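# Trilex Tabletop Pack for Two-Arm Teams

I put this pack together for the student robotics club I coach in Zokville, and then so many other coaches asked for one at the Evdale meet that I decided to sell it! It's a backdrop, a set of task cards and a score pad, all in one flat box, and it's what my own kids practice with every week.

If your team runs a pair of arms over a table, you know how much time goes into just getting the table ready. Mine used to spend half of practice hunting for things to pick up (and arguing about whose turn it was to reset). Now somebody draws a card, they lay out the props, and they're off.

**What you get**

- One black fabric backdrop, hemmed, with a pole sleeve along the top
- 50 task cards, split into easy, medium and "bring snacks"
- A score pad laid out for the Kostiuk Cup rules, where a full season is worth 1000 points
- 2 spring clamps for the backdrop pole

Props aren't in the box. The cards only call for stuff you can find at the grocery store or in a desk drawer: scissors, cups, towels, balloons, packing bags, that kind of thing. I did it that way on purpose so you can replace anything that gets popped or snipped without ordering from me.
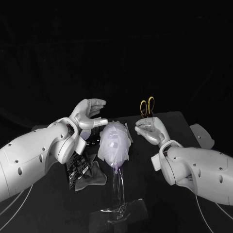
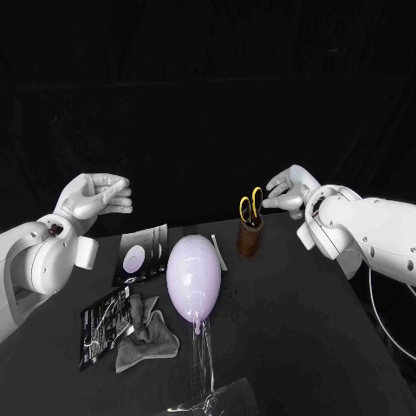 *Soft things in the middle of the table, yellow-handled scissors over by the right hand.*

The scissors cards are the ones my students fight over. Start with the easy version, where the arm only has to lift the scissors by the handles and set them down again, and save the handoff for later in the season. Balloons are their own kind of trouble, because they roll if you so much as look at them, and the second-year kids love them for exactly that reason.

A few things people ask me. The backdrop does hold creases from the box, so hang it the night before, or just live with them like we do. Cards are coated and wipe clean. Every card has a 20-minute limit printed on it, but you can ignore that in practice (I do!) and only start the clock when you're getting ready for a meet.

**Price:** $50 a pack, shipping extra. Pickup is free if you're anywhere near Zokville.

**Heads up:** the score pad gets a reprint in July to match the new Kostiuk rules. Buy one before then and I'll mail you the new pad free, just hang on to your order slip.

*Page updated 11 April 2021*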